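## 4. Cleaning and sealing the grout

Do this section after the floor tiles have been down for at least 10 days. You will need Pernasham grout cleaner, Moner sealer, a nylon brush, two buckets and a stack of clean cotton cloths.

1. Move light furniture out of the room. Lift it. Dragging chips the tile edges.
2. Vacuum the floor, including the strip along the baseboard.
3. Mix one cap of cleaner into a bucket of warm water.
4. Scrub the joints one line at a time. On a diagonal floor, start at a corner and work toward the door.
5. Rinse twice with plain water and leave overnight.

**Caution:** Do not use vinegar or any acid cleaner. It eats into the grout.

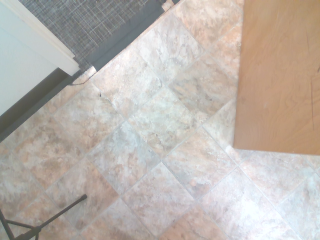 **Tip from Razia Qureshi**
*Floor Care Instructor, Fisier*

Mottled beige and gray tile hides sealer haze until it has set hard, so check your work from a low angle, facing the light.

6. Run a thin bead of sealer along each joint with the applicator bottle.
7. Wipe the tile faces within five minutes.
8. At cabinets and other pieces that stay in place, seal up to the edge and wipe the wood right away.
9. Keep foot traffic off until the next day.

**Note:** Part no. 361 is the applicator bottle. Replacement tips are part no. 117.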